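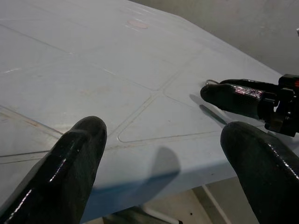
Slide 1: Wire on a pale bench

Print this page | E-mail this page

Speaker: Shiuli Barua, Mellia workshops
Session length: 19 minutes, questions at the end

Leave the opening slide up while people sit down. Point out the thin curl of wire on the table. It shows as a small silvery-grey arc against light blue-grey, and the contrast between the two is low. Ask who saw it before it was mentioned. Do not wait long for hands.

Define the term. By "offcut" I mean any piece of wire left on a work surface with no job attached to it. Length does not matter. A curled piece counts the same as a straight one, and is harder to sweep because it rolls or springs away from the brush.

Slide 2: Surface colour

The usual advice is a light top, for good reflected light and easy cleaning. I agree with it for most bench work. Bare steel and tinned copper are the exception, as both sit close in tone to grey and blue-grey finishes. Insulated wire is seldom a problem unless the sleeve is also grey.

Options, cheapest first:
- a dark mat, laid only where wire is cut
- a lamp set low at the side, so that a loop throws a shadow
- a darker top when the bench is next replaced

Blažena Matoušek ran the mat trial in the Pešek room in September. Seven benches, same work on all of them. Give the result plainly: the log holds 1716 offcuts, most of them picked up at the mat and dropped in the pot straight away. The trial had no control benches. Say so before someone asks.

Slide 3: Clearing method

1. Stop cutting and put the cutters down.
2. Look across the surface from a low angle, then from above. Loops that vanish from one position often show from the other.
3. Pick up curled pieces by hand or with tweezers. Do not brush them.
4. Brush straight pieces towards you into a tray with a raised lip.
5. Wipe with a damp cloth, one direction only. Check the cloth for ends before folding it.
6. Empty the tray into the metal bin. Paper sacks get pierced.

Step 3 is the one people skip. If time is short, drop step 5 from the talk and refer to the handout.

Slide 4: Reuse or discard

Keep a piece if it is clean, unkinked and longer than the width of your hand. A smooth loop can be straightened by drawing it between two wooden blocks. A sharp bend cannot be made sound again; cut it out or bin the piece. Stainless and copper go in separate pots. The Sestine pots have screw lids and stack badly, so use the lower shelf.

Slide 5: Questions likely to come up

Magnets: fine for plain steel, no use for copper, unreliable for stainless.
Vacuum cleaner: long curls wrap round the brush bar. Nozzle only.
Marks on the top: ask what the top is made of before suggesting any cleaner.
Where to get the mats: Flerero supplied ours. Other dark mats should do, provided they are matt.

Handout is on the side table. Next session needs the room, so unplug the laptop before taking further questions.

Print | E-mail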